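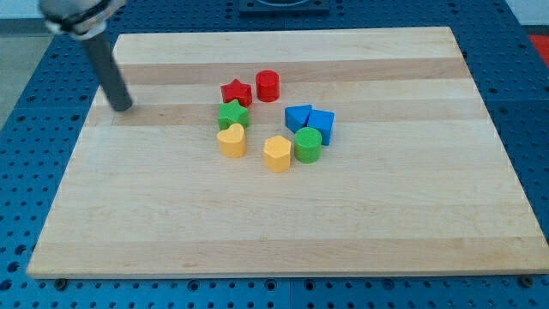
**OPEN DAYS**

# One Finger, Eight Blocks

Xolani Dlamini had promised me the future of work, and I had driven 453 miles to see it. The future of work was pushing a yellow heart across a cutting board.

"Give it a second," he said.

We were in the back hall at Woster, the robotics shop that has taken over most of a former mattress warehouse in Prulton. Once a year the company lets the public in. On July 22, 2021, the public was me, a busload of retired machinists, and a great many children who had been told there would be robots and had pictured something with legs.

What they got was an arm with a single finger. It's a long dark gray rod with a rounded tip, and it can't pick up anything at all. It can nudge. Dlamini's team calls the project Nuchit, a name he pronounces with more dignity than it deserves, and its whole purpose is to move things by shoving them.

The things, for now, are toy blocks from a shape sorter: stars, a hexagon, a heart, the usual crowd, two to a color. You type an instruction in plain English, such as "move the blue triangle next to the red star," and the finger goes to work. Sometimes it goes to the wrong block. Once, during my visit, it went to the right block and shoved it slowly past the star, with the calm of a man missing his exit and deciding to see where the road goes.

"Pushing is hard," said Lerato Cele, who writes the software and had clearly said this to visitors before. "Try it with a pencil. The block turns on you."

I tried it with a pencil. The block turned on me. A girl of seven or so took the pencil away and did it properly, and Cele asked her, without much of a smile, when she'd be finished with school.

The next hall over belonged to Carkar, a palletizing machine that stacks 606 boxes an hour and drew a bigger crowd. It has flashing lights and a fence. I watched for ten minutes and could have told you at any moment what it would do next — it would stack a box.

So I went back to the finger. By then the machinists had pulled up chairs and were arguing over the hexagon. One man typed "put the green star by the green cylinder." The rod swung over, hovered and thought about it. The star slid, caught a corner on the heart and dragged it along for the ride. There was applause anyway.

Dlamini says the team logged 2000 practice runs over the winter, most of them in February, when the heating failed and they worked in coats. I asked what any of it was for. Sorting, he said. Clearing counters. Helping out in kitchens. Then he bent down to see whether the star had ended up close enough to count, and Cele told him it hadn't.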